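Demonstration gathering – working meeting, August
Flelluvcombe, upstairs room, start 9:30

**Present:** Přemysl Machala (chair), Elif Naz Çınar, Volkan Kırmızıgül, Tuncay Çınar (minutes)
**By phone:** Sheldon Beaudoin, from item 2

## 1. Minutes of the last meeting

Accepted with one correction. Under "Fastby export", the line "timestamps are written at the end of the take" should read "timestamps are written at the start of the take". Tuncay has changed the stored copy.

## 2. Status of the Tamov set

Elif Naz reported that the pick-and-place group is complete except for the tasks with divided containers. Of the 21 task cards issued, 17 are closed. The four open cards all involve placing an object into a compartment with a neighbor already filled. Operators tend to approach from directly above, and the model then learns one approach angle only.

Volkan asked whether the open cards should be split by approach direction. Agreed. Elif Naz will rewrite them so that each card names a starting side, and the starting side will be recorded as a field and no longer typed into the comment.

Sheldon joined at this point. He noted that the Medeiros training run is still using the July export and will stay on it until the cards are closed. A partial update would make the comparison with the earlier run hard to read.

## 3. Trimming of takes

Takes are currently kept from the moment recording starts. The first seconds often hold nothing but the operator getting a grip on the tool, and the model has picked this up as a small wandering motion before the reach.

Two proposals:

- cut automatically at first jaw movement
- have the operator mark the start with a full close and open of the jaws

Přemysl preferred the second, as the cut point is then deliberate. Volkan objected that operators will forget the mark when they are tired, and that a missing mark is worse than a long lead-in. Decision: use the mark, keep the untrimmed take, and run the automatic cut only where no mark is found. Volkan to write the check.

## 4. Failed grasps

Discussion carried over from last time. Sheldon wants failed grasps kept when the operator recovers within the same take. Elif Naz agreed, provided they carry a separate label – at present "retry" covers both a missed grasp and a dropped object, and the two need different handling downstream.

New labels are "miss" and "drop". "Retry" is withdrawn for new takes. Old takes are not relabeled unless someone opens them for another purpose.

Takes abandoned without recovery stay out of the training export but are kept on the Fastby disk.

## 5. Several operators at once

The upstairs room is used by more than one operator at a time. Elif Naz raised the effect on the wrist view: other people and their tables fall into the background of many takes. She sees this as useful variety as long as it isn't tied to one task. If a given background always goes with a given object, the model may lean on it.
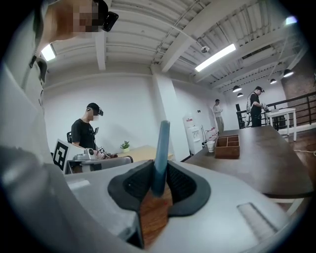
Sheldon said that he would go further and rotate the cards between stations every 30 takes, even if that slowed the operators down. Přemysl accepted the principle but not the number. Resetting a station takes long enough that a change every 30 would cost a good part of the morning. Rotation will be by session for now, with the station name stored per take so that the split can be checked later.

Volkan reminded the group that faces must be pixelated before anything is copied to Medeiros. No change to that step.

## 6. Actions

| Who | What |
|---|---|
| Elif Naz | Rewrite the four open cards with starting side |
| Volkan | Check for missing start mark, automatic cut as fallback |
| Tuncay | Add "miss", "drop", starting side and station name to the take form |
| Sheldon | Send the list of tasks where the July export shows the wandering motion |
| Přemysl | Session rotation plan for the stations |

## 7. Other business

Tuncay asked for shorter take names. The present pattern runs past the 16 characters shown in the Fastby list view, and the part that differs is at the end. Put off until the form change is in.

Meeting closed 10:40.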